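3. シミュレーションの設定と結果

3.1 対象リーグと日程

対象はレダモラ地域リーグ（Ledamora、以下LD）の一部、大学女子バスケットボールの部。134チーム。カンファレンスは大小まぜこぜで、所属チーム数の差が大きい。日程は公開済みのものをそのまま使用、延期分は元の週に戻して計算した。レギュラーシーズンの総試合数は1728。ここにカンファレンス・トーナメントは含まない。トーナメントの組み合わせは毎回の試行の中で順位から生成している。

中立地の試合の扱いは前稿と違う。前稿では中立地も開催地に近い側をホーム扱いにしていたが、移動距離の係数がほとんど効かなかったため、今回はホーム優位をゼロに固定。単純化しすぎという指摘は承知している。後述の感度分析を参照。

3.2 レーティングの初期値

開幕前レーティングは三つの要素の加重和。前季の最終レーティング、残留選手の出場時間比率、新加入選手の評価点。重みは過去シーズンへの当てはめで決めた。前季レーティングの重みが一番大きく、新加入の評価点は小さい。これは男子の部で報告されている傾向とは逆で、理由はまだよくわからない。女子の部では評価点そのものの付け方が媒体によってばらばらで、ノイズが大きいだけという可能性が高い。

監督交代の補正は入れていない。入れてみたが、交代のあったチームの数が少なく、係数の符号が年によってひっくり返る。使えない。

初期値の分散はチームごとに変えた。残留比率の低いチームは分散を大きく取る。この処理がないと、序盤2試合ほどの結果に対する反応が鈍すぎて、主力がごっそり抜けたチームがいつまでも上位に居座ることになる。

3.3 試合結果の更新

得点差は対数で圧縮。大差の試合で相手が控え中心になる影響を抑えるため。圧縮の強さは一つの定数で与え、リーグ全体で共通とした。延長戦は得点差ゼロ扱いにするか実際の差を使うか迷ったが、予測誤差にほぼ差がなかったので実際の差を採用した。

主力の欠場情報は手入力。入力は試合開始前までに公表されたものに限定した。後から判明した欠場を使うと当然精度は上がるが、予測としては反則になる。この線引きが甘い先行研究がいくつかあり、単純な比較はできない点に注意。

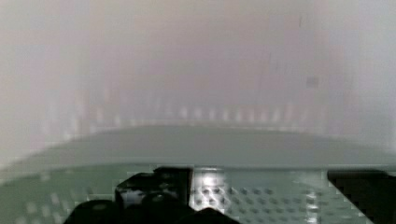

図3

Gervasio Ulloa
責任著者、シミュレーション設計担当

3.4 ポストシーズン進出確率

開幕前の時点で進出確率が1％を超えたチームは半数弱。開幕週の後でこの数はかなり減る。減り方の大半は下位カンファレンスの中位チームで、もともと自動出場枠しか道がなかったところに直接対決の負けがついた形。逆に確率が大きく上がったのはイロー（Illow）で、アウェーでバッハ（Bach）に勝ったことが効いている。勝率の上昇そのものより、選考指標の中の「強豪相手のアウェー勝利」の項目が一つ埋まったことの寄与が大きい。

バッハ側の下落は小さい。残り日程が厳しく、厳しいということは取り返す機会も多いということで、モデルはそこを素直に評価する。人間の投票者はそうは見ないらしく、投票順位の下落はモデルの下落よりはるかに急だった。この乖離は1月に入ってカンファレンス戦が本格化するとほぼ解消する。過去のシーズンでも同じ傾向が見られる。

トレンビー（Tremby）は扱いが難しい。レーティングは全体でも上位だが、所属カンファレンスが弱く、残りの対戦相手に評価を上げてくれる相手がほとんどいない。全勝すれば問題なく出場、1敗でおそらく出場、2敗でカンファレンス優勝が事実上の条件になる。試行の中でトレンビーが全勝した割合は思ったより低い。個々の試合の勝率はどれも高いのだが、試合数が多いのでかけ合わせると急に落ちる。読者から一番質問の多い点なので繰り返しておくと、「どの試合も勝ちそう」と「全部勝ちそう」は別の話である。

3.5 カンファレンス間の強さの推定

カンファレンス間の相対的な強さは、ほぼシーズン前半の交流戦だけで決まる。後半は内部の試合ばかりで、互いの星を食い合うだけなので平均は動かない。したがって前半に主力を欠いていたカンファレンスは最後まで過小評価される危険がある。対策として、欠場調整後の得点差を使った推定も並行して回した。結果は順位にして一つか二つ動く程度。ただし当落線上のチームにとってはこの一つ二つが大きい。

選考委員会の判断を再現する部分は、過去の選出結果に対するロジスティック回帰。説明変数は勝敗、対戦相手の強さ、直近の成績の3種類に絞った。変数を増やすと学習データへの当てはまりは良くなるが、翌年の予測は悪くなる。直近の成績は公式には考慮しないことになっているものの、係数は明らかにゼロではない。

3.6 感度分析

ホーム優位の大きさ、得点差の圧縮定数、初期分散の三つを動かした。もっとも影響が大きかったのは初期分散。大きくすると開幕後数週の順位が激しく入れ替わり、小さくすると前季の順位表をなぞるだけになる。ホーム優位は多少動かしても進出確率にほとんど影響しない。圧縮定数は上位チームにだけ効く。下位相手に大差で勝つチームの評価が上下するので、当然といえば当然。

中立地の扱いについては、前稿の方式に戻した場合も計算した。当落線上のチームの入れ替わりはなし。シード順の変動が少しあるだけだったので、本稿では簡単な方を採る。

3.7 限界

欠場情報の質がチームによって違う。公表の早いチームと、試合直前まで何も出さないチームがあり、後者の予測は系統的に甘くなる。補正する方法はまだない。

シーズン途中の編入も未対応。該当する選手は少ないが、当該チームへの影響は無視できないない場合がある。次稿では出場可能日を入力に加える予定。

確率の較正は全体としては良好だが、進出確率が中くらいの帯でやや過信の傾向がある。選考の再現モデルに起因するのか、レーティングの分散が小さすぎるのか、切り分けは済んでいない。分散を広げると中間帯は改善するが、上位の帯が今度は自信不足になる。両方を同時に直す設定は見つかっておらず、帯ごとに後から補正をかける案も試したものの、補正用に回せるシーズン数が足りず、結果が安定しなっかた。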